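Towels, mostly. An hour with Borghild Forsberg

She starts before I have my coat off. "Thirds," she says. "Everybody does halves, halves and halves again, and then they wonder why the shelf looks like that."

Borghild Forsberg has been folding for other people for 13 years. First the linen room of a hotel in Fisdale, nights, then the rental cottages out at Alvarado, where she had 20 minutes per cottage for all the cloth in it, beds included. Now she teaches it. Wednesday evenings in Trondport, a short class, you bring your own towels and go home with them folded. I didn't expect there to be a waiting list. There is.

I ask what goes wrong most often. Long edge first, she says, that's the thing people skip. You lay it flat, bring one long side in to a third, then the other over it, smooth from the middle out. Then the ends. "Then you stop. You don't have to keep going till it's a brick."

Stripes are a sore subject. A striped towel shows every mistake, she says, a plain one forgives you. She likes the band on top where you can see it, and if it runs crooked across the fold she'll usually leave it. Usually. At the hotel she wouldn't have.

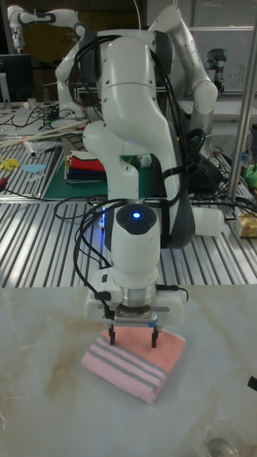 Pink terry with gray stripes, folded compact.

Terry is its own problem, she goes on. Thick, springy, wants to open back up. Don't iron it, don't lean on it with your whole arm. Press on the top for a second and let go. A thin dish cloth you can crease with a fingernail, terry won't hold a crease so dont bother asking it to.

And the surface? She has opinions. Waist high, hard, smooth, nothing with a grain that grabs the loops. Beds are terrible. "You fold on a bed, you fold a hill." Her own kitchen counter at home is too low, her back tells her every time, and she folds there anyway.

We get onto stacks. Mixed stacks, all the colors together, she's fine with, that surprised me. Sort by size and forget color, she says, because you reach for a size. The hotel sorted by size. The cottages sorted by whatever the last person felt like, and she once pulled 316 pieces out of one cupboard at Alvarado and refolded the lot over a weekend. Paid for one day of it. She's still a bit sore about that, I think.

Where does the folded edge go? Out. Always out, toward you. Loose edges to the back of the shelf, so when you grab one you don't get two. I went home and checked mine. All of them backwards. 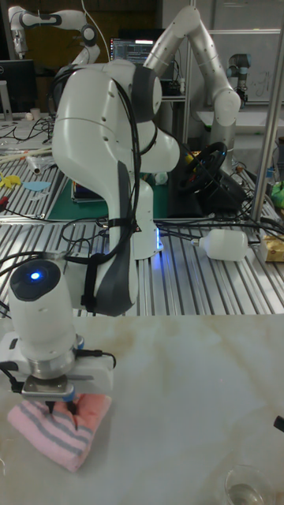
Carry it by the thick side, Borghild tells her classes, and don't let the open corners swing. Mette, who took the course twice, disagrees with that: she says she picks hers up flat on both palms like a tray and has never had one come undone, and anyone who carries a towel by one side has never had to do it with a door to open. Borghild has heard this. "Mette has big hands," is all I got out of her.

How long should one towel take, I ask. She hates the question, then answers it. Under 10 seconds once you've got it, but she won't let beginners time themselves. They rush the first fold, the first fold is crooked, everything after it is crooked too.

Fabric softener, no. Hanging versus tumbling, she doesn't care so long as it's dry right thru, the hem especially. Check the hem with the back of your hand. Rolled towels are for people with baskets. She says baskets the way other people say parking tickets.

There's a second class starting in Brokport after the winter break, fitted sheets only. I ask whether fitted sheets can really be folded. She's already clearing a space on the table.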